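Section 8. Gripper drops or drags a plate (fault 308)

Read this before you reset anything. Most of the broken plates we hear about got broken during the reset, not during the fault.

Applies to the Vurketti two-arm table kit, all versions running Relow control software. Single-arm kits skip to section 9.

8.1 What 308 means

Arm lost its grip reading while the fingers were closed on something. Controller doesn't know if the part is held, slipping or gone. So it freezes that arm where it is. The other arm freezes too, a moment later. Fingers stay closed on whatever they had.

Usual times for it to show up:
- plate picked by the rim, lift just started
- plate being set down, one side touching first
- arm reaching over other stuff with the cable pulled tight

CAUTION: A frozen arm is still powered. It can move when the fault clears. Keep hands, sleeves and hair out of reach of both arms, not just the one that faulted.

8.2 First steps, plate still in the fingers

Do these in order. Don't skip to 5.

1. Press the red stop on the hand unit. Leave it pressed.
2. Look at the plate from the side. Is it up off the table or flat on it? Write it down, the log does not record this.
3. Off the table: slide a folded towel under it. Go in from the side away from the arm.
4. Support the plate with one hand, palm up, under the middle. Not at the rim next to the fingers.
5. Turn the manual release on the gripper a quarter turn. Fingers open slowly.
6. Take the plate out and put it somewhere off the table completly.

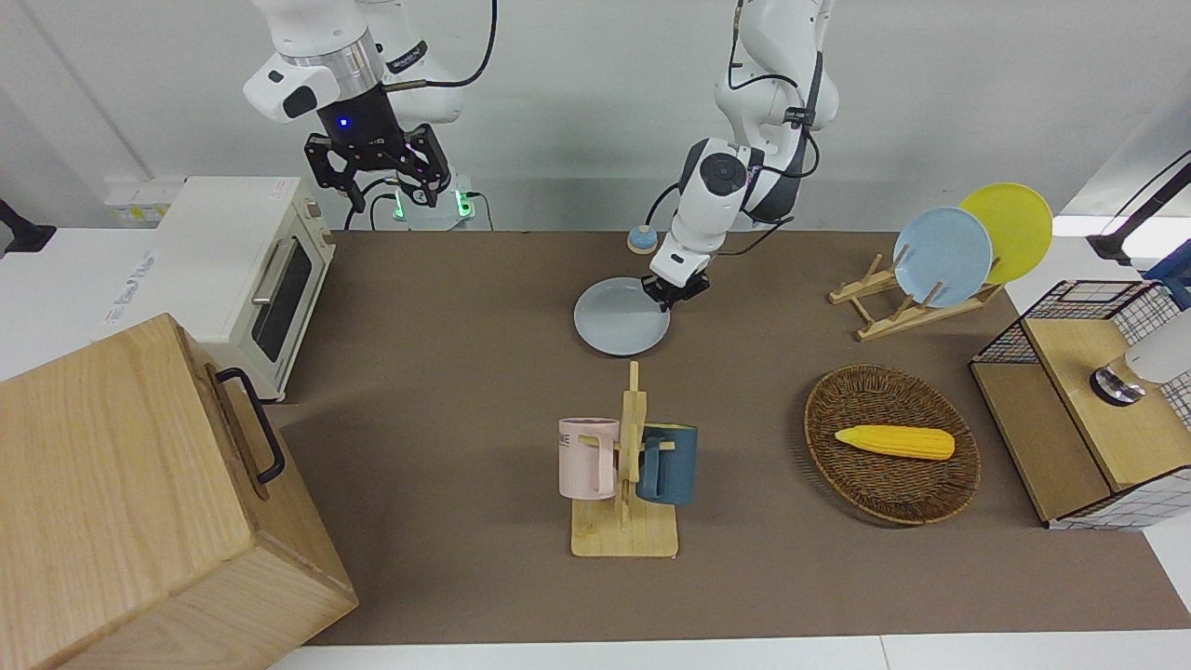 Can I just clear the fault and let the arm finish the lift?
Clear it only after the fingers are empty. The controller re-zeros the grip when 308 clears, and the fingers open for a moment to do it.

NOTE: If the manual release is stiff, stop. Don't use pliers. Power off at the wall, wait, try again with the plate supported. Still stiff, go to section 12 (gripper swap).

8.3 Find the cause

Nine times out of ten it's one of the ones below. Check them in this order, cheapest first.

Finger pads. Wipe with a dry cloth. Soap film or grease makes a glazed rim slide. Shiny pads are worn pads, replace both at once, never one.

Grip force. Open the Relow panel, Gripper, Force. Plates should be 34. If somebody ran soft objects before you it may be set a lot lower and saved that way. Set it back, press Save, check it again after restart.

Cable loop. Move the arm by hand (stop still pressed) through the whole reach. Loop should hang free the whole way. If it goes tight or catches on anything the wrist gets tugged, and the grip reading jumps. Re-clip with more slack.

Pick height. Too low and the fingertips push the table before they close. Too high and they only get the edge of the rim. Re-teach the height with the plate you are really using, they're not all the same thickness.
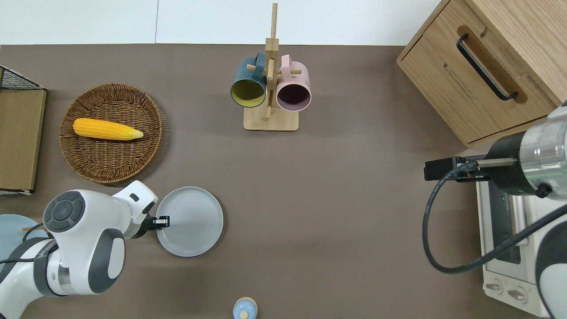
Approach speed also matters. Factory setting is 300. It's fine for blocks and soft toys, too fast for anything glazed. Drop it by half for the first runs after a 308, then bring it back up in steps. If the fault comes back at the higher speed, you found your limit, leave it there.

8.4 Restart

1. Both grippers empty. Check with your eyes, not the panel.
2. Stand back past the table edge.
3. Release the red stop.
4. Panel, Faults, Clear. Fingers open and close once on each arm.
5. Run the Empty Pick test. No plate.
6. Run it again with a plastic plate, towel underneath.
7. Passes 2 times in a row, go back to normal work.

CAUTION: If an arm moves before you press Clear, hit the stop and pull the plug. Don't retry. That is a differnt fault, see section 10.

8.5 When to send it in

308 comes back after new pads and a correct force setting: save the log, box up the gripper only, keep the arm. Ship to the Skoltadau service desk with the log on a stick and your note from step 2. Mühlbauer grippers (older kits, round release knob) go to the same address but need the short adapter in the box as well.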